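Sorting arm at our plant, what changed for the operators
Forum: Shop floor and automation

jfang_levico
Hello all. I work at the Levico site, in the sorting hall, on the late shift. In February we got the arm from Hulport for separating mixed parts. Before, we were 3 persons at the table and each did nearly 1,000 pieces per shift. Now one person stays with the arm and the two others went to packing. Nobody lost the job, but the work is different and I would like to hear how it is in other places.

otis_w
Same at Felden. The hands are less tired, the head is more tired. You wait for an error for hours.

amosb58
I don't agree, Otis. My wrists were bad after six years of sorting. I am happy to watch a machine.

otis_w
You are happy because they trained you. Our people got one afternoon and a folder.

jfang_levico
Training is my worry also. Our trainer, Ludivine, lets the operators practice on a wooden board first, with colored blocks and only a plain rod on the arm. You learn how near you can bring the rod to a block – slower than it sounds. I failed it two times.

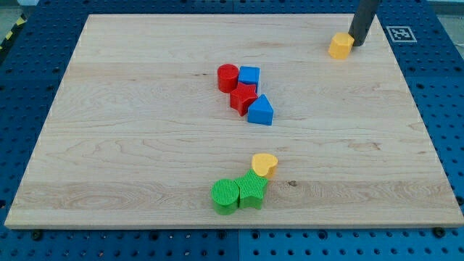

Keisha Van Dusen
Do they pay you the operator rate while you practice? At Okafor the training hours went at the old rate, and the union had to write three letters about it.

jfang_levico
Old rate until you pass. I did not know it could be asked. I will speak with the shift lead tomorrow at 2 p.m.

amosb58
Ask for it in writing.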